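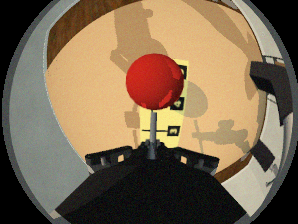 A glossy red ball above a slim gray rod, in a computer rendering.

The red that would not stay red

Stavros Radulović keeps his failed paint chips in a drawer under the front counter in Breltedon. There are 128 of them, each the size of a playing card, and each one was supposed to be the same red. Laid out on the counter they run from brick to something close to salmon.

"Same recipe," he says. "Same can, some of them."

Radulović has painted signs for a living for most of his adult life, and red has given him more trouble than every other color put together. Customers love it. Pizza shops want it, tire shops want it, and the fire station wanted it on both sides of the building. Then the south side of the building faded, and the station called him back.

The trouble is an old one. Many of the bright red pigments used in paint and ink are organic compounds, and sunlight breaks them down over time. A red pigment looks red largely by absorbing blue and green light, and that light carries more energy than the red it reflects. Ultraviolet light does even more damage. Iron oxide reds, the kind found in barn paint, hold up for decades outdoors, but they are dull and lean toward brown. A sign painter who wants a red that is both bright and lasting has to pay for it.

How much depends on the supplier. Radulović buys from Giltent, a small pigment dealer two hours away that grinds to order. His usual red costs him three times what he pays for blue. He goes through it slowly and keeps the lid on.

Vasilis Pavlović runs the mixing room at Giltent. He came to the trade from house painting and still talks like a house painter, mostly about coverage. Bright reds tend to be transparent, he explains, so whatever is underneath shows through. Put one coat over white and it looks pink at the edges. Put it over gray and it looks deeper and more even, and that is why he tells customers to prime in a medium gray before they open the good can.

"People think I'm trying to sell them primer," Pavlović says. "The primer is the cheap part."

Gloss matters too. A shiny surface reflects light in a few sharp spots and leaves the rest of the color looking dark and full. A flat surface scatters light all over, and the same pigment looks chalky. When a faded sign is wiped down with oil it can look new for an afternoon. Radulović has seen used car lots do this before a sale.

Pavlović tests new batches on a rack behind the shop, with half of each panel covered in foil. The current set went up in June, 200 panels in all, and he checks them whenever the weather is dry. The one he likes best is a batch called Trunik. So far the covered half and the bare half match to his eye, though he wants another summer before he says so to a customer.

The fire station got its repaint last fall. Radulović used the gray primer, two coats of red and a clear coat with a UV blocker, and charged them $4000 for the south wall. The north wall he left alone. From the street the two reds are close, and the chief has not called.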